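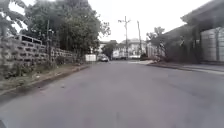
4.2 How supporters heard about the managerial vacancy

We turn now to the question that first drew us to Plavamthorpe, namely how the followers of a modest football club come to believe they know who the next manager will be. The club had been without a permanent manager since October, and by the time our survey opened the local talk had settled, quite firmly, on two candidates. Neither had spoken publicly about the job.

Of the 3070 season-ticket holders we wrote to, 1309 sent back a completed form, a kinder response than we had dared to hope for. Most said they had first come across a candidate's name in the Stostberg evening paper or on the Vereck message board, and a good many went on to tell us, at length and in the margins, why the other fellow would be a dreadful mistake.
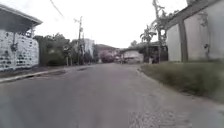

Figure 3. Narrow asphalt street with a raised kerb on the left.

We also held longer conversations with about 100 supporters, mostly over a cup of tea before evening matches. What struck us in these was how seldom anyone could say where a rumour had begun. A phrase such as "he'd be open to a chat" would appear in one newspaper report, and within a day or so people were repeating it to us as "he wants the job" - often with great confidence, and now and then with a salary attached.

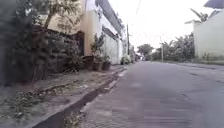 Natalia Cisneros
Research Fellow in Sport and Community, Frade Institute

Older supporters were, on the whole, more patient with all this than we had expected. Several remembered earlier vacancies and the names that had come and gone, and they treated the guessing as part of the pleasure of following a club. Younger respondents checked the message board more often and trusted it rather less, a pattern we take up again in Section 5 when we look at the weeks after the appointment.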